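Dramuvico - Parts Storage, Bay 7: Gallery

Bay 7 holds the small mechanical stock for the Tuncer line: rods, caps, blocks and the packaging that goes out with them. The bay was rearranged in March. These pages record the layout as it stands, with notes on how each level is used and what is still open. Part numbers are left out on purpose; they are kept in the Iro list, which is updated every Wednesday and should be treated as the only valid source.

The list now runs to 54 entries. Before the change it had more than 400, mostly duplicates left behind by an earlier numbering scheme and never cleared. Anything not drawn from stock since the last count was moved to the long-term store on the ground floor, and its entry was closed. Closed entries can be reopened on request, but the part does not automatically come back to the bay.

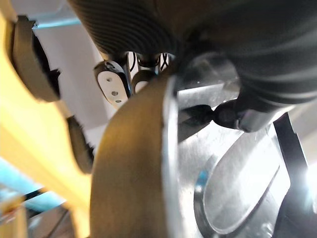 The old layout grouped parts by supplier. That suited goods-in and hardly anyone else. A person building an assembly had to visit several levels for one set of parts, and put the remainder back in the wrong place often enough for the count to drift. The current layout groups parts by size and shape, with the supplier recorded in the list only. Two consequences are worth noting. Similar parts from different suppliers now sit close together, so the marking on the bag has to be read before it is opened. And a delivery can no longer be put away in one go, which adds a few minutes to goods-in on a heavy day.

The unit and the floor beside it

The shelving is yellow and stepped, with a narrower level on the side facing the carpet. Small items for the current job are laid out on that narrow level: thin metal rods, round caps, black cube-shaped blocks. A cardboard box stands upright in the open compartment lower down, and the light grey bin on the floor holds further boxes.

General rules for the narrow level:

- Long items lie together in a bundle.
- Caps are set down singly, never stacked.
- Blocks go at the other end from the rods, with a clear gap.
- Nothing is left on this level between jobs. 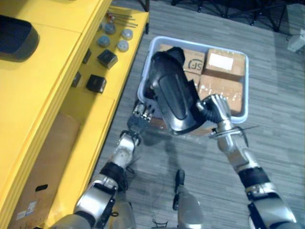
Boxes and bins

Cardboard is accepted in the bay as long as it is closed or empty. Half-full open boxes were the main cause of mixed stock last year and are now sent back to goods-in. The shipping label stays on until the contents have been entered in the list, after which it is crossed through with a marker. Removing labels altogether was tried and dropped; it saved no time, and in one case left us with a box that took most of an afternoon to identify.

Floor bins are for boxes waiting to be put away. A bin is full when the top layer is level with the rim. It then goes to goods-in whether or not the next one has been started. Bins are not stacked, and they are not pushed under the unit, as the rims catch on the lower panels.

Trays on the upper surface are shared between jobs. They are wiped out before use and carry no labels. If a tray needs to be reserved, write the job on a slip and put the slip inside it. Tape on the underside is not accepted, as the residue takes longer to remove than the job is usually worth.

White container

The white plastic container takes whatever has to be kept apart from the levels while a job is running. It can be moved freely within the bay. There is no fixed mark for it, though within easy reach of the narrow level is the obvious position.

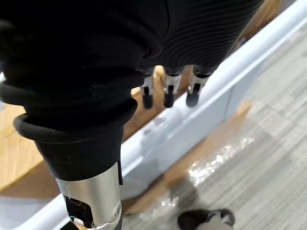 Parts should be lowered into a container, not dropped. The machined faces on the caps mark easily, and a marked cap is rejected at assembly even where the mark has no effect on the fit. Rejected parts are not returned to the level they came from. They go to inspection with the job slip, and the count is corrected the same day. Inspection has asked for one slip per part; one slip per bag is what they normally get, and so far they have let it pass.

Nunix supplied an insert for the containers on trial, a soft grid with square cells. It held the blocks well and the caps badly, since a round part in a square cell tilts and is awkward to lift out again. The trial insert is in the cupboard at the end of the corridor. A version with round cells has been quoted, with no decision yet.

Working order for a single job

1. Read the job slip and check each line against the Iro list.
2. Bring the container and one clean tray to the bay.
3. Lay out the long items first, then the caps, then the blocks.
4. Compare the layout with the slip before anything is packed.
5. Pack, close the box and mark the label.
6. Clear the narrow level and put back what was not used.

Step 4 is the one that gets skipped. A missing cap found at this point takes a minute to deal with. Found at assembly, it means a second slip, a second trip and a correction to the count. If the slip and the list disagree, the list is followed and the slip is corrected by hand - initials are enough, no form is needed.

Lighting and access

The bay is lit from above. The lower compartments are naturally darker than the top surface, and small black parts should not be stored there. The path between the unit and the floor bins is kept wide enough to kneel in, as the lower compartments cannot be reached properly from a standing position. Trolleys stop at the edge of the carpet.

Open points: a lip for the front edge of the narrow level, so that cylindrical parts cannot roll off; a second tray in the larger size; and a decision on whether the rods should be kept in a tube. A tube would protect the ends but hide the contents, and lengths would have to be marked on the outside. Comments on any of these can be added to the bay sheet.

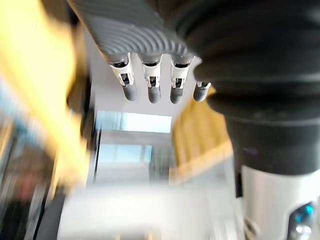

Cor Schouten

Stock and layout, Bay 7. Changes to the layout are agreed with me before parts are moved, including temporary moves for a single job. Corrections to the list can be sent at any time and are entered with the next Wednesday update. Bay 6 is still on the supplier layout and has no gallery page; its stock should not be brought over until its entries have been checked for duplicates.

Contact | © Dramuvico | Back to top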